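Changing the finger pads on the hand grippers

The left gripper started to slip in August. Matilde could not lift a fork without dropping it, and I blamed the motor cable for two evenings. It was the pads. The rubbery layer was torn along the edges and the faces had a gray dust on them.

My way is simple. Unplug first. Wipe the faces with a dry cloth, then look at the edges with a lamp from the side. If the torn part has reached the flat face, I change the pad. If only the edge is rough, I leave it — a new pad needs 2 sessions before it grips the same as the old one.

After that I go to the table and try the plate, the fork and the tray, always in this order. Ilídio prefers to begin with the tray. 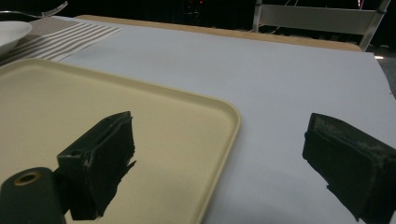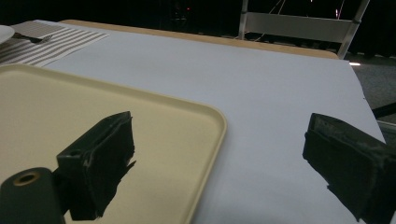
The tray and the two grippers at the table:
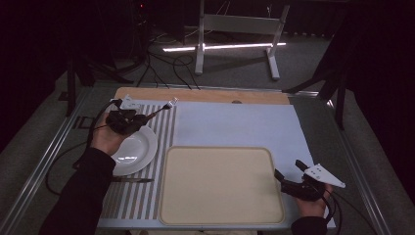
The cables need the same care. I leave enough slack that I can turn my wrist fully, and I check the plug on each side. We have 3 spare cables from Sonari, and one is already repaired with tape.

Raquel asked how tight the pad screws should be. I stop when the pad does not move under my thumb. More than this and the thread suffers — I lost one finger this way.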